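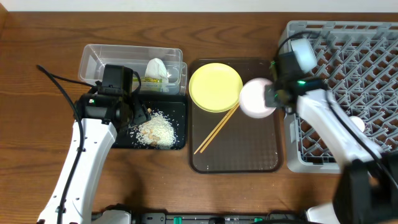
The Levden Plate Scrapings Diary is a table of what households in Levden threw away after meals, written down by the people who threw it away. Each row is one kind of food from one meal, with a weight in grams and a short note. The note matters most when foods have run together. A pile of cooked white rice on a black tray with pale food scraps mixed through it would go in as a single row, coded "rice, mixed", and the scraps would be named in the note if the household knew what they were. Sorting a pile like that by hand was never asked for.

Version 3 replaces both earlier versions. If you used version 2, read the section on changes before you compare any totals.

What is in the folder

entries.csv – the diary rows, one per food per meal
households.csv – one row per household, with size, housing type and type of waste collection
foods.csv – the list of food codes and the group each code belongs to
notes.csv – the free-text notes, keyed to the diary rows
changes.txt – what moved between versions

All files are UTF-8 with commas as separators. Empty cells mean the household left the space blank. A zero means the household wrote a zero. These are different things, and the loading script keeps them apart. Some spreadsheet programs do not.

How the diary was kept

The diary ran for 12 weeks and ended in May. 97 households finished it. Households that stopped early were taken out of the main table, and their rows are not in this release.

Each household got a kitchen scale, a pad of printed sheets and a lidded tub. They scraped plates and pans into the tub after a meal, weighed it, took off the weight of the empty tub and wrote the result on the sheet. The tub weight was printed on the lid. A few households used a bowl of their own once the tub had gone missing, and wrote the bowl's weight at the top of the sheet. Those rows have own_bowl set to 1.

Sheets were collected on Mondays and typed up by Rennie, a small data entry firm that also does school meal records. Every sheet was typed twice and the two copies compared. Where they differed, the paper was pulled and read again. The paper sheets are in storage and can be looked at by appointment.

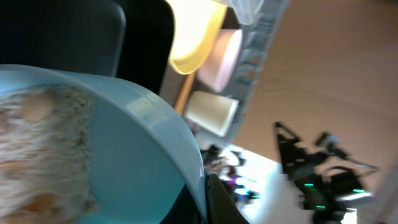

Drinks, bones, fruit stones, tea bags and coffee grounds were weighed separately and carry the group code INEDIBLE or LIQUID. Most people who use the table drop both groups before doing anything else. Peelings are harder. Potato peel is coded as edible, banana peel as inedible, and the full list is in foods.csv. You may disagree with some of the choices. The codes are easy to remap, and the table keeps the original wording next to each code so you can do it your own way.

Columns in entries.csv

household – a code with no meaning outside this table
week – counted from the household's own first week
meal – breakfast, midday, evening, other
food_code – see foods.csv
food_words – what the household wrote, spelling left alone
grams – weight after the container is taken off
state – cooked, raw, mixed, unknown
source – plate, pan, fridge, cupboard
own_bowl – 1 if the tub was not used

The source column was filled in less carefully than the others. People were good at telling plate from pan but often put "fridge" for leftovers that had been served, put away and thrown out later. We have not tried to repair this. If your work depends on the difference between food that reached a plate and food that did not, use the notes as well.

Known problems

Small weights are poor. The scale reads in whole grams and takes a moment to settle, and a spoonful of peas can easily be off by 2 grams. Wet food reads heavier than the same food left to dry out on a plate, and the diary does not say how long anything stood before it was weighed.

Evening meals are better covered than breakfasts. Crusts and the last of the cereal milk were often poured away without being written down, and several households said so in their notes. Treat breakfast totals as a floor.

Meals eaten out, packed lunches and food given to pets are missing. Pet feeding was added as a question too late to be useful and has been removed.
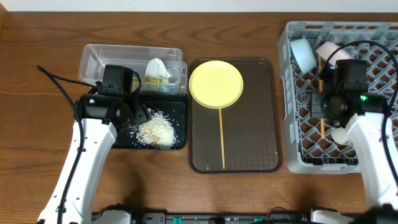

Can I use the table to estimate how much food the whole town wastes?
It wasn't built for that. The households signed up through a notice in the Tokine newsletter, so they are people who read it and were willing to weigh their scraps every night. Larger families and people in shared housing are thin in the table, and there are no weights supplied to correct for it.

Can I join it to the older Drendine bin survey?
Only at the level of food groups. Drendine sorted bags at the curb and recorded no meals, so there is nothing to match row by row. A column called drendine_group in foods.csv gives the nearest group for each code. Soup and sauces have no match and are left empty. 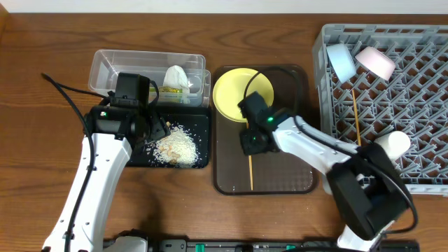 Changes since version 2

Rice, pasta and couscous now have separate codes. They used to share one, which hid the fact that rice was usually thrown out from the pan and pasta from the plate. Bread has been split into sliced and other.

Week numbers now start at 1 for every household. In the last version they followed the calendar, and households that began late had gaps at the front.

Rows where the typed weight was lower than the empty tub have been checked against the paper. Most were cases where the household had already subtracted the tub. Those have been corrected. The rest are blank in the grams column, with "weight unclear" in the note.

Privacy

Notes were read through before release and the names of people, streets and shops were replaced with a bracketed word such as [shop]. If you find one that slipped through, please report it and do not quote it.

License and citation

The table is free to use and share with credit. Cite it as: Levden Plate Scrapings Diary, version 3, Tokine. Please name the version, as totals by food code do not carry over from one to the next.

Errors can be sent through the contact form on the Tokine site. Include the household code and week so the sheet can be found.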